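Subject: Re: [printroom-list] hanging the poster show, and the wall text question
From: Knut Pfeiffer

Hi all,

Back from a long lunch and catching up on this thread, so sorry if I repeat something. Quoting the part I want to answer:

> The Allby loan is confirmed at 14 posters, which leaves us
> short on the long wall unless we bring the two Diekmann
> lithographs back out. My own feeling is that they don't belong.
> They're travel posters, they were made to sell ferry tickets,
> and the rest of the show is about strikes and housing. Also the
> wall text is already too long and I don't want to add a
> paragraph explaining why there's a steamship in the room.
> Could people say yes or no by the end of June?

I'm a yes, and I'll try to keep this short (I won't manage it).

First, the steamship. I know the Diekmann sheets look like the odd ones out when you see them next to the rent strike posters, all that nice calm water. But they came off the same presses, in the same shop, and in at least one case the lettering was drawn by the same hand. You can see it in the capital R, which has that stubby leg that kicks out too early. Once you've spotted it on the ferry poster you find it all over the housing ones, and for me that's the most interesting thing in the whole show! The people who made the angry posters paid their bills with the pretty ones. I'd much rather visitors worked that out from the wall than read it in a paragraph from us.
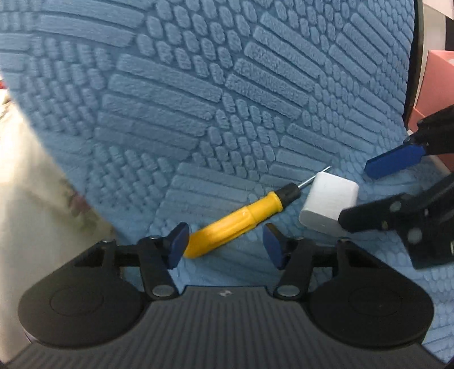 Second, where to put them. I wouldn't give them a spot of their own at the end, which makes them look like an apology. Put the bigger one between the bread poster and the eviction poster, same height, same frame, and leave the smaller one for the short wall by the door. I tried it with photocopies and masking tape and the blue holds up surprisingly well next to all that red and black. The smaller one got a bit lost, I'll admit, but it's a quieter print and I think it can stand that.

The one thing that worries me is light. Somebody had the big sheet up in a hallway for years before it came to us and the sky has already gone a bit yellow on the left side. If we're keeping the blinds half open for the opening, could we swap the order so it's on the inside wall? I'm happy to be told I'm fussing.

On the wall text — I agree it's too long, but I don't think the ferry posters are the problem. The problem is the second paragraph, where we explain what lithography is. We have a stone in the room. People can look at the stone. If we cut that down to two sentences there's plenty of space, and we could go up to a bigger type size, which my eyes would be grateful for. I also think "visual language of protest" has to go. I wrote it, so I'm allowed to say so.

Has anyone got the file from the Lomirow show, by the way? That was in 2000, before my time, and I've only seen the little folded leaflet. I'd love to know how they captioned the unsigned sheets. We have 11 with no name on them and I keep going back and forth between "unknown artist" and "unsigned." The first sounds as if we looked hard and gave up, and the second just says what's on the paper. I lean toward "unsigned," but if Lomirow had a better idea I'd be glad to steal it.

Last thing, the frames. Fusora still haven't sent the revised quote. I left a message this morning and will try again tomorrow after 2. If they can't do the black ones in time I'd go with plain oak for everything, and please let's not mix.

So: yes to both Diekmanns, inside wall for the big one, shorter text, "unsigned" unless somebody talks me out of it.

Knut

P.S. I still have the key to the flat files. I'll put it back in the drawer next time I'm in.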